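Housekeeping Skills 2 — notes for the unit on trays, lids and table resets
Apr 25, 2026

Okay, so you've survived glassware, and now we get to my favorite unit (I know, I know, everybody laughs when I say trays). I ran the breakfast room at a small guesthouse for years before I came to teach here, and I swear half my mornings went to hunting for a clean flat surface.

Clear first, wipe second. If you wipe around things you get those sticky outlines, and Rocío Robles will find them when she checks your station! Start at the far side of the table and come toward yourself. Use one damp cloth, then one dry one. Don't soak anything with a printed design on it.

Stacking: big trays at the bottom, flat pieces on top, rims all facing up. Pick a flat piece straight up and set it down gently — no sliding, please, sliding is how we got the scratches on the Gronthorpe set. If a tray feels tacky underneath, it goes back to the sink, not onto the pile.

Read pages 81 to 143 in the course pack before the practical. Dineo Mkhize has the spare copies.

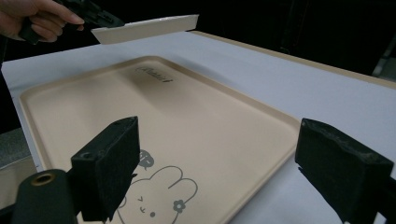
Trays with a raised rim need a little extra love, mostly along the inside of the lip where crumbs like to settle. Run a folded corner of the cloth all the way around, then do the middle. With a rounded beige one like the rabbit tray you can follow the corners in one sweep, no poking needed. Then lift the flat pieces clear of the table and wipe where they were sitting.

For the practical you'll reset one table on your own. Bring two cloths and tie your hair back.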